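Plandora Robotics Club
Hand-Held Gripper Guide for New Members

Section 3: Your First Recording Session

By now you've charged the gripper, mounted the camera, and run the self-check from Section 2. Time for the fun part! In this section you'll record your first set of pick-and-place demos, the raw material our arm learns from. Read all the way through once before you pick anything up.

You will need:
Hand-held gripper with camera mounted
Formatted memory card
Calibration card (in the sleeve at the back of this binder)
Toys from the bin
Logbook and pencil

3.1 Setting up the table

1. Clear the table completely. Pencils, phones and snack wrappers all end up in the recordings, and the model will happily learn about your granola bar.

2. Wipe the tabletop with the dry cloth. Don't use the spray on recording days, as it leaves streaks that catch the light.

3. Open the blinds or close them, but pick one and stick with it until the set is done. Write your choice in the logbook.

4. Choose your toys and put them on the table with plenty of space between them. Soft ones are great for beginners because they forgive a sloppy grip. Don't line them up. Lay one on its side, turn one around, put one out near the rim. Messy layouts make better training data, and Hidayah Tarigan's team has the test scores from November to prove it.
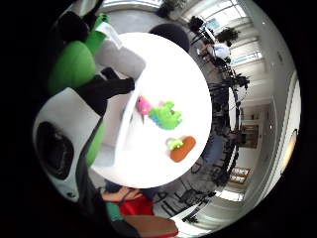 5. Decide which toy you're going for before you start recording, and say it out loud so your logger can write it down. "Carrot" is fine. "That one" is not.

Note: The fisheye lens sees far more of the room than you'd expect. People at the sides are okay as long as they've signed the media form. If someone hasn't, ask them to wait in the hallway or swap with them for a later session.

3.2 Recording a demo

1. Hold the gripper with your strong hand, fingers resting on the trigger but not squeezing.

2. Press the record button and wait for the double beep.

3. Show the calibration card to the lens for 3 seconds. Tilt it slowly toward you, then away.

4. Move to the toy in one smooth path. Think slower than normal, but not slow motion. Kolbrún Ingvarsson's rule is to move as if you were carrying a full mug of cocoa.

5. Squeeze, lift, carry, and set the toy down somewhere new on the table. Let go fully before backing away.

6. Press record again and wait for the single long beep. Call out "done" so your logger can mark the take.

Caution: Keep your free hand away from the jaws. They close faster than you think, and the spring is strong enough to pinch.

Caution: Never pull the memory card while the light is blinking. We lost a whole afternoon that way, 41 takes, and Amirul Oei still brings it up.

3.3 How many takes?

A full set is 32 takes. Change the layout after every take and trade jobs with your logger at the halfway point so nobody's wrist gets sore. If you drop a toy, keep the recording going, pick it up again, and write "drop" next to the take number. Those are useful too!

Our shared library now holds 927 takes, and every one of them was recorded by a member using these same steps. Yours go right in with the rest.

3.4 If something goes wrong

No double beep: The card is full or not seated. Turn the gripper off, push the card in until it clicks, and try again.

Jaws stick partway: Check for fuzz in the hinge. Tweezers are in the top drawer.

Video looks foggy: Clean the lens with the lens cloth only, never your shirt.

Anything else: Find Washington Peixoto or leave a note in the logbook.

Next: Section 4, Copying and Naming Your Files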